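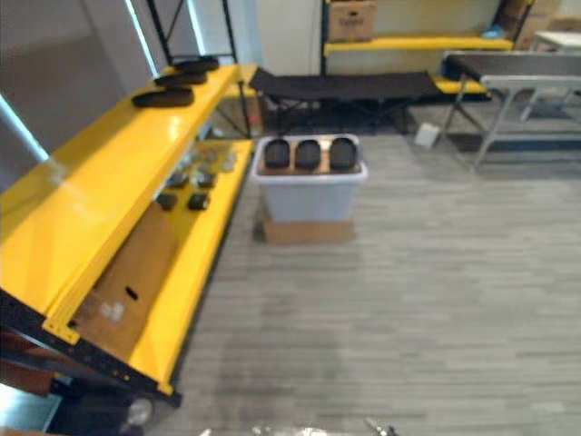 Yellow shelving and a plastic bin in the Haltari sorting room.

Haltari has started arranging the shoe parts room at its Skinner Street workshop, the company said on September 20, 2018. The room has yellow metal shelving and a carpeted floor, and it will hold stock for the repair counter next door.

Staff are sorting small items onto the shelves and into bins - a job planned since April. The workshop handles 88 repair orders a week and expects to keep 3000 parts on site. The repair counter stays open during the work.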